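Astwood Robotics Forum > Good practice > Reset rules for table clearing tasks

drireo_dan
Posted 13/03/2024
We're writing up house rules for our dish clearing task and I'd like to hear what other labs do. Mine so far: same props every time, cables clipped clear of the elbow, and no starting until both grippers have been homed. I also want a hard rule that each arm keeps to its own half of the table.
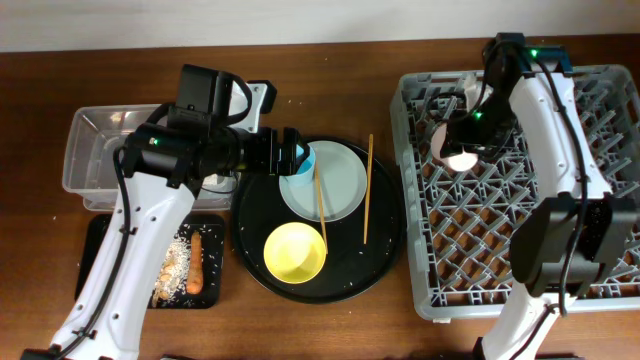
My problem is the halves rule. It's great for safety, but it gets silly when one arm has to wait on the other for every single cup. We've got 300 runs logged since February and the waiting drives me nuts!

pumel_fan
I'd keep it. We dropped ours after 18 runs and had two wrists knock together the same afternoon. Slow is fine with me.

munoz_bench
Disagree, sorry. A fixed line down the table is lazy. We use the Muñoz checklist, which sets a minimum gap between the wrists and lets them go wherever they like (you do need decent joint limits for that). We're at 1256 runs and very happy with it.

drireo_dan
OK, a gap I could live with. What about crumbs? My rule says wipe the tray between runs, and half the team skips it. 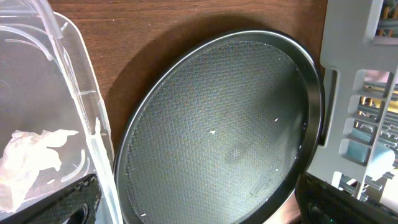
I'd rather have it written down one way or the other, so we can quit arguing. Wipe every time, or wipe at the end of the session and note it in the log?

pumel_fan
Every time. Takes a minute.

munoz_bench
End of session for me. Real kitchens have specks in them, and a policy that only ever sees clean trays worries me more. Just log it!

pumel_fan
Then you can't compare runs. We'll be having this same fight at run 2000.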